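Amoah learns to reach into a pot

It is January and the workshop in Derngate is cold until ten in the morning, so I write this part at home and will finish it at the bench. Some of you asked how the arm is going after my last post, where I complained a lot about screws. The screws are solved. I changed all of them in the wrist to a longer type and put a little thread lock on each, and since then the wrist has no play that I can feel with my fingers.

For new readers: I am building a small robot arm in my free time, in a shared workshop where I pay for a bench and half of a shelf. The arm is called Amoah. The software that drives it is my own too and it has the name Dindus, for which I have no good explanation. I am not an engineer by profession. I work with invoices.

The big change of this winter is that I stopped testing on the bare bench. On a bare bench everything is easy. The object stands in the open, the gripper comes from above, and you feel very clever. So now I work with a play kitchen. It has almost all the difficult things of a real one, but the surfaces are small and nothing gets hot. There is a black shiny stovetop, a sink with a proper curved faucet, a tile wall, and spoons that hang from hooks. The pot is steel. For objects I use wooden toy blocks in strong colors, and there is one yellow six-sided block which I like very much because it stands well and the camera finds it easily.

The task sounds simple. Go down into the pot, close on what is in there, come up again without touching the rim. I thought it would take me two evenings. It took me most of December. 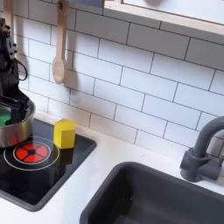

The first problem was the angle of the wrist. If the gripper goes in straight, the fingers pass the rim well, but then they are often turned the wrong way for the block. If I turn the wrist when the fingers are already inside, one corner of the gripper knocks on the metal. You hear it in the whole workshop. My solution is to turn above the pot, at a fixed height, and after that to go only down. It is slower, but I can live with slow.

The second problem was the cable. I had it tied close to the arm, very tidy, and I was proud of it. Then I noticed that the last joint never reached its position when the arm was stretched down. It always stopped 2 degrees before. I looked for the mistake in Dindus for a whole week, I even wrote the part for the angles again from zero. The cable was simply too short and it was pulling. Now I leave a generous loop to the side. It is less beautiful and the joint goes where I send it.

The third problem is not solved. The stovetop is glossy, and the reflection of a block looks to my software like more block. It then places the center too low, and the fingers close at the wrong height. Inside the pot it is again different, because the steel takes color from everything near it. I tried to cover the stovetop with matte paper and the results became better at once, but this feels like cheating. A real kitchen also shines. I took the paper away and I am now trying to throw out the lower part of each colored area when it is much darker than the top. So far it helps with yellow and makes green worse.

I keep a log of all attempts in a plain text file. As I write this it has 837 lines, one for every time the arm was sent into the pot, with a short note if something went wrong. I want to reach 1,000 before I change the fingers, so that I have something fair to compare with. The new fingers will come from the same drawing but 10 millimeters longer. I have ordered the material from Pletport, the small shop two streets from the workshop – they cut to size and they don't laugh when you need only one piece.

One practical thing for people who build something similar. Put your emergency switch where your left hand rests, if you type with the right. Mine was behind the monitor for half a year and I had to stand up to reach it. I moved it after the arm pressed itself into the bench one evening and I was too slow.

Next I will write about the finger pads. I have three kinds of rubber to test, and one of them smells so strong that I keep it in a jar.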